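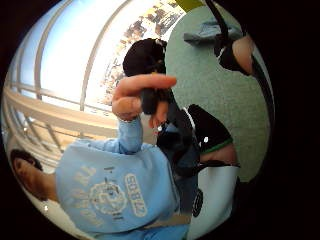 4장. 그리퍼 제어부 배선과 유연 포장물 파지 점검

이 장은 Sanunel 손잡이형 그리퍼를 공용 작업실이나 가정에서 조립하는 경우에 적용한다. 3장의 손가락 링크 조립과 카메라 브래킷 고정이 끝난 상태를 전제로 한다. 완제품 제어 보드 대신 Aseck 보드를 쓰는 경우 커넥터 방향이 반대이므로 부록 B의 핀 배열표를 먼저 확인할 것.

4.1 준비

필요한 부품은 다음과 같다.
제어 보드
전원 어댑터(정격 출력 3 A)
서보 케이블과 카메라 케이블
잠금식 커넥터 한 쌍
케이블 타이, 절연 테이프
점검용 파우치(내용물이 든 것, 밀봉 상태)

공구는 정밀 드라이버, 니퍼, 멀티미터를 사용한다. 자를 대신해 버니어 캘리퍼스를 써도 된다.

주의: 배선이 끝날 때까지 어댑터를 콘센트에 연결하지 않는다. 공용 작업실에서는 멀티탭 스위치를 다른 사용자가 켤 수 있으므로 플러그를 완전히 뽑아 둔다.

4.2 제어부 배선

1. 작업면에 천이나 매트를 깔고 제어 보드를 부품면이 위로 오게 놓는다. 금속 조각과 잘라 낸 전선 끝은 먼저 치운다.

2. 서보 케이블을 손잡이 뒤쪽 구멍으로 통과시킨다. 손가락을 끝까지 벌린 상태에서 케이블 여유가 50 mm 남아야 한다. 여유가 부족하면 손잡이 안쪽 고정점을 한 칸 앞으로 옮긴다.

3. 서보 커넥터를 보드의 S1 단자에 꽂는다. 갈색 선이 보드 가장자리 쪽이다. 잠금 탭이 걸리는 소리가 나지 않으면 뺐다가 다시 꽂는다.

4. 카메라 케이블을 보드의 CAM 단자에 연결하고 케이블을 큰 원호로 돌려 손잡이 옆면에 고정한다. 급하게 꺾지 않는다.

5. 전원선을 VIN 단자에 연결하기 전에 멀티미터로 극성을 확인한다. 플러그 중심이 양극이다. 어댑터를 잠시 콘센트에 꽂아 측정한 뒤 다시 뽑는다. 이때 플러그는 보드와 분리되어 있어야 한다.

6. 나사 단자를 조이고 각 선을 가볍게 당겨 본다.

7. 남는 선은 묶되 신호선과 전원선을 같은 타이로 묶지 않는다.

참고: Damasceno 확장판을 함께 쓰는 경우 6단계 전에 점퍼 J2를 제거한다. 점퍼를 둔 채 통전하면 보드가 두 경로로 전원을 받는다.

4.3 첫 통전

1. 그리퍼를 손잡이로 잡고 손가락 사이를 비운다.

2. 어댑터를 연결한다. 보드의 녹색 표시등이 켜져야 한다. 표시등이 깜박이면 전원을 끊고 4.2의 3단계부터 다시 점검한다.

3. 설정 프로그램에서 "원점 찾기"를 실행한다. 손가락이 한 번 닫혔다가 열린다.

4. 최대 벌림 폭을 손가락 끝에서 잰다. 기준값은 85 mm이다. 이보다 작으면 링크 나사를 반 바퀴 풀고 원점 찾기를 다시 실행한다.

5. 측정한 값을 설정 파일의 open_width 항목에 입력하고 저장한다.

경고: 원점 찾기가 진행되는 동안 손가락 사이에 손을 넣지 않는다. 이 단계에서는 힘 제한이 적용되지 않는다.

4.4 유연 포장물 파지 점검

딱딱한 블록만으로 점검하면 패드 각도의 오차가 드러나지 않는다. 표면이 눌리고 곡면이 변하는 파우치를 함께 사용한다. 인쇄가 조밀한 면이 있는 제품이면 카메라 초점 확인에도 쓸 수 있다.

1. 파우치를 한 손으로 잡고 표기면을 카메라 쪽으로 향하게 한다. 손끝은 가장자리 쪽에 두고 가운데를 비운다.

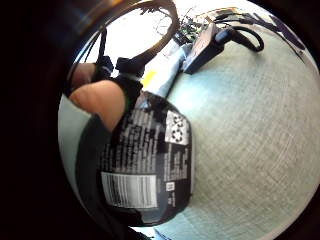

그림 4-2. 카메라 가까이에 둔 검은색 파우치의 표기면. 뒤쪽에 검은색 장치, 케이블, 회로 기판 일부.

2. 화면에서 표기면의 윤곽을 확인한다. 어안 렌즈를 쓰면 곧은 선도 휘어 보이며, 이는 보정 대상이 아니다. 작은 글자가 판독되지 않아도 굵은 선이나 기호의 경계가 구분되면 다음 단계로 넘어간다.

3. 파우치를 패드 중앙에 넣고 파지력을 36으로 설정한다. 단위는 프로그램 내부 눈금이며 뉴턴이 아니다.

4. 닫기 명령을 보내고 파우치에서 손을 뗀다. 한쪽으로 기울면 열기 명령 후 패드 각도를 맞춘다.

5. 손잡이를 천천히 좌우로 돌린다. 파우치가 패드에서 미끄러지면 파지력을 한 눈금씩 올린다. 봉합선이 벌어지려 하면 즉시 중단한다.

6. 같은 동작을 파우치의 위쪽, 가운데, 아래쪽에서 되풀이하고 결과를 점검표에 적는다.

주의: 파우치가 터지면 전원을 먼저 끊는다. 액상 내용물이 보드에 닿았을 때는 통전하지 말고 보드를 분리해 둔다.

4.5 이상 증상과 조치

닫히는 도중 멈춤: S1 단자의 접촉 불량 또는 케이블 걸림. 케이블 여유를 다시 잰다.

화면이 간헐적으로 끊김: 카메라 케이블이 꺾여 있거나 CAM 단자가 반쯤 빠져 있다.

파지 후 서보 소음이 계속됨: 파지력이 높다. 한 눈금씩 내린다.

표시등은 켜지나 프로그램에서 인식되지 않음: 데이터 전송을 지원하지 않는 케이블일 수 있다. 다른 케이블로 교체한다.

4.6 공용 작업실 사용 시 추가 사항

작업을 중단하고 자리를 비울 때는 어댑터를 뽑고 그리퍼 손가락을 닫아 둔다. 창가 자리에서 초점을 확인하면 역광으로 화면이 밝게 뭉칠 수 있으므로 창을 등지고 파우치를 든다. 노출을 수동으로 바꾼 경우 값을 점검표 뒷면에 적는다.

Sidico 배터리 팩으로 전원을 대체하는 방법은 5장에서 다룬다. 이 장의 배선 순서는 Mirela Batista가 작성하고 Tâm Nghiêm이 5월 개정판에서 점퍼 관련 항목을 추가하였다.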